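Setting up the Bestano dehydrator: part 2, first run

Right, by now you've got the lid off, the packing foam out and the five trays stacked. Before any fruit goes near it, I like to do an empty run. Mine had a factory smell to it the first time I switched it on, and I didn't fancy that in my mangoes!

1. Wipe each tray with warm soapy water and let it air dry. Don't put them in the dishwasher (I warped one that way, and a new one took 16 days to reach me).

2. Put the unit on a flat, hard surface with a hand's width clear on every side. The vents are at the back, so don't shove it up against the splashback.

3. Plug it straight into the wall. No power boards, please.

4. Hold the Mode button until the display blinks, then set the clock. If you skip this the timer still works, but the delayed start won't.

5. Turn it to high, set the timer for an hour, and open a window.

Caution: the lid gets hot enough to hurt. Keep the kids and the cat away from it, and use a tea towel when you lift it off.

Note: if you see E2 on the display, the top tray isn't seated. Give it a quarter turn until it clicks. Raghda Tarawneh wrote to me about this one after two evenings of fiddling, and the quarter turn did the trick.

6. When the timer beeps, switch off at the wall and leave the lid on until the fan has stopped.

Now for something to eat. I always start people on apples, they're cheap and very forgiving. Slice them thin, core and all if you're lazy like me, and dip them in water with a good squeeze of lemon.
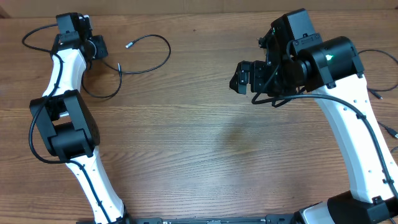

7. Lay the slices in a single layer, not touching. Each tray holds up to 100 slices if they're small, but go easy on the first batch.

8. Set it to medium for eight hours. I start mine after tea and check them over brekkie.

9. Swap the top and bottom trays halfway through if you're still up. The bottom one dries faster.

10. Let a slice cool completely, then bend it. Leathery is good. If it's still squishy in the middle, give the batch another hour and test again.

Storage jars and labels are in part 3.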